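Re: [tivau-list] the Brumex reissue

On Saturday, August 31, 2024, a list member wrote:

> Has anyone got the new Povivlow set yet? I'm told there are 11 demos on it, but my local shop has never heard of it. Is it worth the postage?

Mine came yesterday and I've played it twice through already! You get 13 demos if you count the two hidden ones at the end of disc two (let it run, don't skip). The sound is a big step up from the old Tokgöz bootleg -- the drums have some colour to them at last, and you can hear the piano on the slow version of "Harbour Lights". The booklet is 138 pages, mostly lyrics and tour flyers, with a lovely long essay on the Tivau sessions.

They only pressed 2000, so I'd order straight from Brumex and skip the shops. Postage stung a bit but it was well packed. 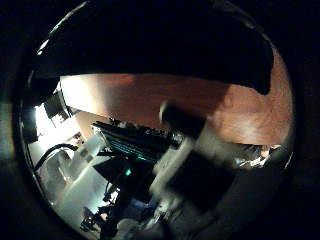 ## Swaps

I've still got a spare Tokgöz cassette if anyone wants it. Email me off list.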